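Bench notebook, cube sorting, December

Started at half seven because I wanted the room to myself before Ilze needed the compressor. Tea first, then the usual round: both arms homed, grippers opened and closed a few times, clocks checked against each other. The clocks were fine. They were not fine last week, and I lost a whole afternoon of takes to it, so now I check them before I've even taken my coat off.

Where we'd got to, for anyone picking this up cold (hello, Tùng): the Skimivska job wants one policy that can pick a cube out of a bin whichever way up the cube has landed. Up to now we've been teaching it with nice square cubes sitting nicely square, and of course it's brilliant at those and hopeless at anything leaning. Gediminas ran the old checkpoint again before he went home and it kept coming down as if every cube was flat. So this batch is all about the awkward ones. Tilted, shoved against a wall, two close together, one half hiding the other from the wrist camera.

I'm driving the arms by hand with the leader handles, same as before. Target for the batch is 700 good takes across everyone. I'm not going to do them all myself, thank you very much.

First hour was slow and a bit grumpy. I'd forgotten how much the foam changes things. You come down on a cube, it sinks a touch, the fingers end up lower than you meant and you get that little hesitation while you sort yourself out. My instinct is to bin any take with a hesitation in it, but Rosaura's view (and I've come round to it) is that we keep the ones where the recovery is smooth, as that's the very thing the model never sees otherwise. Stopping dead and thinking about lunch is still a reject!

Purple is the one I've been going after most, with yellow left in the bin as the distraction. 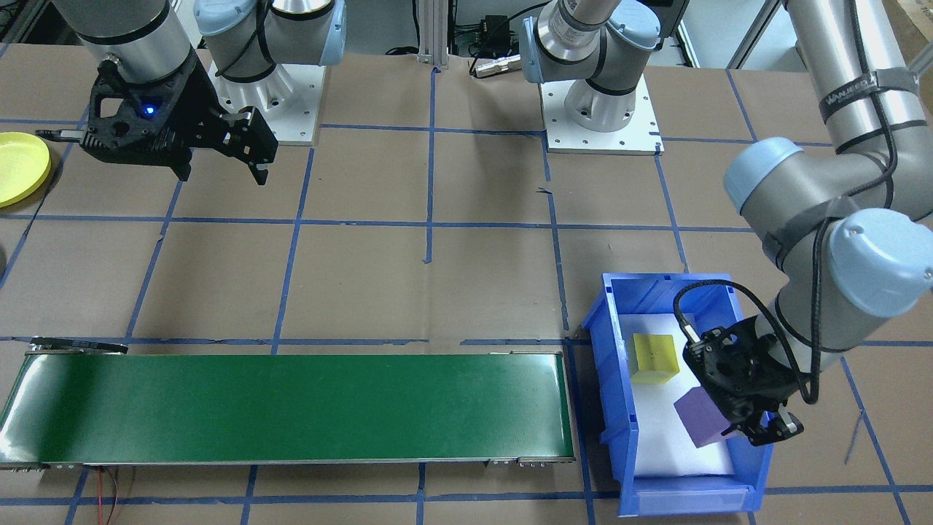 How long should a single take be?
As short as it can be while still showing the whole job, from the arm starting to move towards the bin until the cube is let go at the other end. Mine come out at 20 seconds when I'm awake. Anything past 30 gets looked at again before it goes into the set, and most of those get thrown out.

That question came from Žydrūnas, who is doing the afternoon shift and hasn't driven these before, so I'm writing a few more bits down for him while I remember them.

Don't tidy the bin between takes. I know it's tempting. If you put every cube back by hand you'll put it back the way you like it, and then we've got a lovely set of examples of how Žydrūnas likes his cubes. Drop them in from hand height and take what you get. If one jumps out, put it back and drop it again.

Don't always start from the same place either. I've been parking the arm somewhere a bit different each time, high, low, off to the left, once practically upside down (don't do that one, the wrist complains).

Write the label straight away. I tried doing a run of them and labelling afterwards and by the end I couldn't have told you which was which. The labels are just: colour of cube, clean or recovered, anything odd. "Anything odd" is free text, please use it, and please don't write "odd" in it as somebody did all through the Karkell batch.

Mid-morning I stopped to go through what I had. 39 takes kept, and I was fussier than usual. The side view is lovely for following the arm but hopeless for telling whether the fingers are properly either side of the cube, so I've been judging the grips from the wrist view and only going to the other one if I can't make my mind up. One thing I noticed going through them is how often I come in with the same wrist angle without meaning to. My hand just likes it. I'm going to force myself to come in from the other side for every second take, even though it feels like writing with the wrong hand, and I'd like everyone else to try it too.

The other thing is the clear panel at the side of the tray. It throws bright white streaks at the wrist camera, and I did wonder about taking it out for the rest of the batch. Asked Ilze, and she said leave it, because the Sakalauskas bins will be every bit as shiny and we may as well let the model get used to it now. Fair enough. It does mean the brightness check in the Corkus script keeps moaning, so I've loosened it for this batch only. Put it back when we're done, whoever's last!

Checked the purple grips in the wrist view one by one. You get the top and front of the block with black gripper parts on both sides, and yellow gone soft over on the right, so there's no excuse for mixing up the two when labelling.

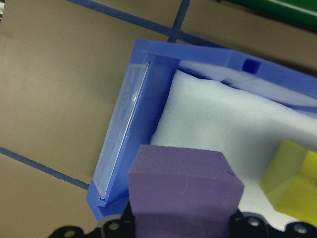

To do before the next batch

Gediminas to retrain on the kept takes only, from the old checkpoint, and again from scratch so we can see whether the old habits are worth carrying along. I've got a biscuit riding on from scratch.

Rosaura to go through my "recovered" takes with fresh eyes. I've marked a few as recovered that she may well call a mess, and I'd like us to agree on that before Žydrūnas picks up my bad habits.

Me: write the drop-don't-place rule at the top of the operator sheet in large letters. Also find the spare foot pedal, as the one we've got sticks if you press it at the edge, and twice I thought I'd ended a take when I hadn't. Both of those are trimmed and noted.

Tùng asked whether we could have the arms passing cubes to each other in this batch as well. I'd love to, but I'd sooner keep it separate. If we mix it in now and the tilted picks get better or worse we won't know what did it. Happy to do a small handover set afterwards, 30 takes or so many as we can stand, and see if it's worth a proper go.

Handed over to Žydrūnas at ten past one. He did his first few with me sitting next to him and was far gentler on the foam than I am, which I'm choosing not to take personally. Disk had plenty of room left when I went. Leader handles are set to my grip width, so slacken off the left one before you start or your thumb will hurt by teatime.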